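Nirska Hand and Gripper Evaluation Kit
Supplied and supported by Mosoti

Page last revised May 12, 2021

The Nirska Evaluation Kit is intended for laboratories, care providers and product teams that need to decide between end effectors before committing to a full installation. It allows a multi-fingered hand and a conventional gripper to be tried on the same pair of arms, under the same controller, on the same household work. Equipment is supplied on loan or for purchase, and the mounting plates remain with the customer in either case.

Two end effectors are offered. The Pruvau hand has segmented metal fingers with padded tips and an opposing thumb. The Drevedent gripper closes two flat jaws on a single axis. Both accept the standard Nirska wrist plate and draw power through the wrist, and a trained operator can exchange one for the other without removing the forearm.

A fabric sleeve may be fitted over the hand and forearm to keep lint and loose threads out of the joints. The sleeve should finish above the first finger joint. If it rides down during a trial, the thumb may lose part of its travel and the results for that trial should be set aside.
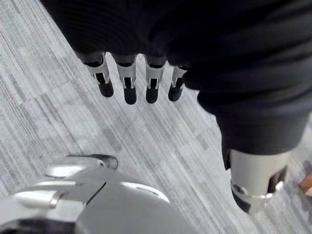 Wrist cameras are included with every kit and should be fitted before the first calibration. The lens is of fixed focus, and objects close to the housing will appear soft. Customers who need sharp detail at very short range should ask Mosoti for the alternative lens when placing the order, as it cannot be fitted on site. The overhead or head-mounted camera is sold separately.

Selecting an end effector

Our evaluation staff ran 662 trials in April on bedding, clothing and small household items, using both end effectors and one controller setting. The Pruvau hand is the better choice where objects vary in shape or must be held without marking. It is slower to close and asks more of the operator, particularly in the placing of the thumb. The Drevedent gripper is the better choice for edges and corners of cloth, where a firm pinch matters more than a wide grasp. It is less suited to round or slippery items.

Bedding remains the most demanding category for either device. A heavy cover will pull against the wrist as it is lifted, and the load rises quickly once the material leaves the mattress. We recommend that the pinch be made close to the corner seam, that the lift be kept low, and that the second arm be held clear until the first has settled. Force readings should be recorded at the wrist – readings taken at the fingertips are affected by the thickness of the cloth.
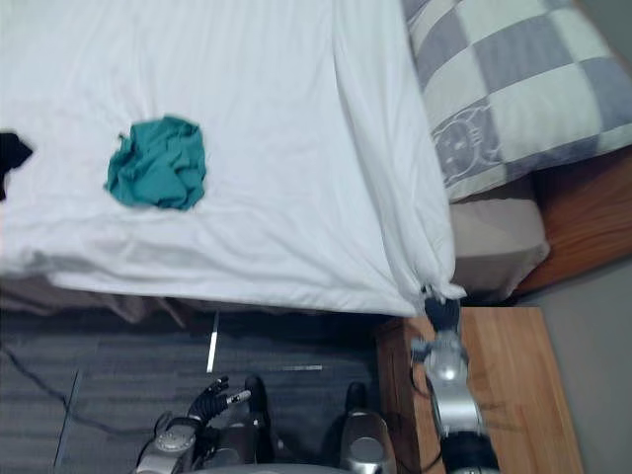

Controllers are set at the factory to a cautious closing speed. This may be raised in the Nirska setup menu, but the emergency stop must be tested again after each change. Customers comparing the two end effectors should leave the speed unchanged until both have completed the full set of tasks.

Contents and servicing

The kit is supplied with two wrist plates, two wrist cameras, one controller, one set of sleeves and a printed task book of 54 household tasks. End effectors are ordered separately. Fingertip pads are wearing parts and should be inspected after every 118 hours of use. Replacement pads are held in stock by Mosoti and may be fitted by the customer. Finger joints must be returned for service.

Loan periods may be extended once, on written request. Freight is charged at cost in both directions.

Comments (3)

labbench_north
Does the sleeve come in a longer size? Ours stops short of the elbow and the cable catches on it.

Mosoti Support
A longer sleeve is available as a spare part. Please quote the serial number on your controller when ordering.

greywren
We found the same with duvets. The hand could manage the corner but it took several attempts to get the thumb behind the seam. Went back to the gripper for that job and kept the hand for the laundry tasks. Would be good to see the task book offered as a download, ours is already losing pages.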